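Vorkville 시험실, 양팔 로봇 제어기 두 종류 비교 결과 공개

Vorkville의 로봇 시험실이 양팔 로봇용 제어기 두 종류를 비교한 결과를 9월 10일 토요일에 공개했다. 비교한 제품은 Colano 제어기와 Plolotwood 제어기이다. 시험은 3월에 시작되었고, 두 제어기는 같은 작업대와 같은 로봇 팔, 같은 그리퍼에 차례로 연결되었다.

작업은 투명한 플라스틱 병을 다루는 일이다. 한쪽 팔이 병을 잡아서 들고, 다른 쪽 팔이 반대편에서 접근하여 병을 넘겨받는다. 사람에게는 쉬운 동작이지만 투명한 물체는 카메라가 윤곽을 찾기 어렵고, 두 그리퍼가 가까워지면 서로 부딪힐 위험도 커진다. 시험실은 이 두 가지 어려움이 한 작업에 함께 들어 있어서 제어기의 차이를 보기에 적당하다고 설명했다.

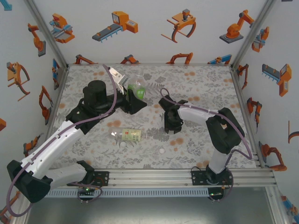

Mikkelsen은 이번 비교에 대해 조금 다른 의견을 보냈다. 병 하나를 넘겨주는 작업만으로는 제어기의 성능을 다 알 수 없으며, 무게가 변하는 물체나 부드러운 물체도 시험해야 한다는 내용이다. 또한 제어기의 기본 설정을 그대로 사용했는지, 시험실에서 값을 조정했는지도 보고서에 분명히 적어 달라고 요청했다. 시험실은 두 제품 모두 기본 설정에서 시작했고, 팔의 최고 속도만 같은 값으로 맞추었다고 답했다.

시험 횟수는 Colano가 1,072회, Plolotwood가 1,050회이다. 횟수가 다른 것은 통신이 끊어진 시도를 두 쪽에서 모두 제외하였기 때문이다. 병을 떨어뜨리거나 정해진 시간 안에 넘기지 못한 경우를 실패로 기록했는데, Colano는 127회, Plolotwood는 73회였다.

손목 카메라의 영상도 시도마다 저장되었다. 작업대에는 식물무늬가 있는 천을 깔았다. 무늬가 복잡한 배경에서 투명한 병을 찾는 것은 단색 배경에서보다 까다롭다. 병의 라벨은 좋은 단서가 되지만, 병이 카메라의 한쪽 끝에 있을 때는 라벨도 일부만 보인다.
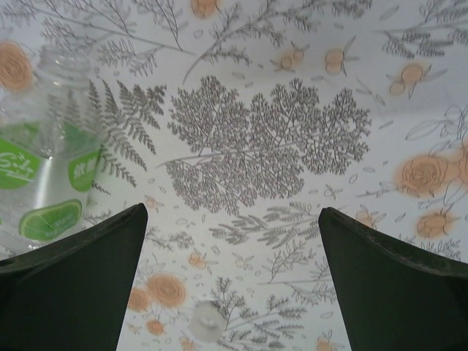 넘겨주는 순간에 나타난 차이

두 제어기는 병을 처음 잡는 단계에서는 비슷한 결과를 보였다. 차이는 두 번째 팔이 다가올 때 커졌다. Colano는 두 팔의 경로를 따로 계산한 다음 충돌 가능성을 검사한다. 간격이 좁아지면 한쪽 팔이 자주 멈추고, 다시 움직일 때 병이 조금씩 돌아가는 일이 있었다. Plolotwood는 두 팔의 경로를 함께 계산하므로 접근 동작이 더 부드러웠다. 다만 계산이 끝날 때까지 기다리는 시간이 길어서, 처음 움직이기 전의 지연은 Plolotwood 쪽이 더 컸다.

시험실은 병이 옆으로 누운 자세로 잡힌 경우를 따로 정리했다. 이 자세에서는 두 번째 그리퍼가 들어갈 공간이 뚜껑 쪽에 조금밖에 남지 않을 때가 많다. Colano의 실패는 대부분 이 자세에서 기록되었다.

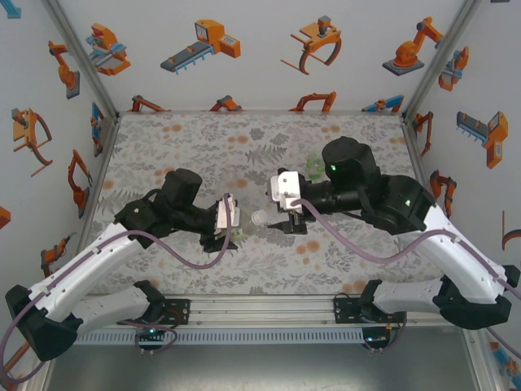
그리퍼와 카메라는 다음 시험에서

이번 시험에서 그리퍼 손가락은 한 종류만 사용되었다. 시험실은 다음 단계에서 안쪽 면의 재질과 무늬가 다른 손가락을 준비하여, 미끄러짐이 얼마나 달라지는지 확인할 계획이다. 손가락 표면의 마모도 관찰 항목에 들어간다. 반복 시험을 하면 긁힌 자국이 늘어나는데, 이것이 잡는 힘에 영향을 주는지는 아직 측정하지 않았다.

카메라의 위치도 검토하고 있다. 현재의 손목 카메라는 손가락 끝과 그 앞의 바닥을 함께 볼 수 있다. 그러나 손가락이 화면 아래의 양쪽을 가리기 때문에, 가까이 있는 작은 물체는 늦게 발견될 수 있다.

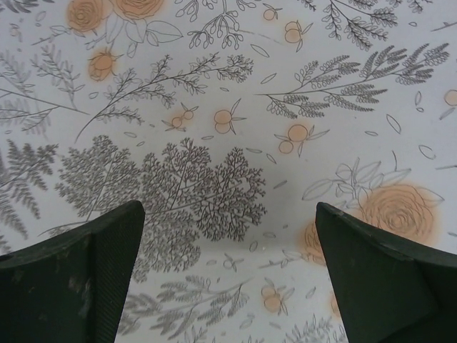
시험실은 카메라를 조금 더 높게 설치하는 방법과 렌즈를 바꾸는 방법을 모두 시험해 보고, 그중에서 하나를 선택할 예정이다. 제어기 비교는 계속되며, Mikkelsen이 제안한 부드러운 물체도 작업 목록에 추가되었다. 시도별 기록과 설정값은 Vorkville 시험실에 신청하면 받을 수 있다. 영상 자료는 용량이 크기 때문에 방문하여 복사해야 한다.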